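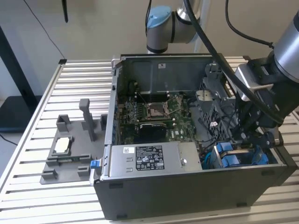 Valentin Surdu wants to know whether the CPU fixture really needs wiping down every shift, and adds that his has gone three weeks without it and nobody has died.

Good for him. The manual still says every shift. Dust in the pocket lifts one edge of the chip, the arm picks it up tilted, and a tilted chip meets the socket with no sense of humor at all.

Kultley Two-Arm Bench Cell
Part no. 2078

A pair of arms over a slatted aluminum table, set up for tower computers lying on their side with the panel off. It takes processors and drives in and out all day and does not hum while it works.

What ships
Table with slats, two arms, one gripper with brackets and fingers, one 3D-printed fixture in gray. Computers are your problem.

Setting up
Bolt the fixture down first, then teach the arms. People do this the other way round and then phone us.
Lay the case flat, open side up, and push it against the stops.
Open the socket lever by hand for the first run and watch the arm at 12 percent speed. Yes, it is dull. Stay there anyway.
Leave slack in the gripper cable. If it goes tight at full reach, it will pull out at full reach, usually on a Friday.

Looking after it
Every shift: wipe the fixture pocket with a dry cloth. See above, Valentin.
Every 21 days: check the bracket screws on the gripper. They work loose at the drive cage, where the fingers do most of their arguing.
When a chip starts to wobble in its pocket: print a new fixture. The file comes with the cell. Glue has been tried.

If something goes wrong
Arm stops short of the drive bay: the cable has snagged on the case. Free it, then home both arms.
Gripper closes on air: the case has crept. Reseat it and run the touch-off again.
Both arms stop and the light goes red: read the log before you press reset. Pressing reset 3 times clears the log, a feature we regret.

Spares
Finger set, Jalance pattern: in stock
Gripper cable, long: in stock
Fixture, printed, gray: in stock
Fixture, printed, any other color: no

Page updated July 6, 2026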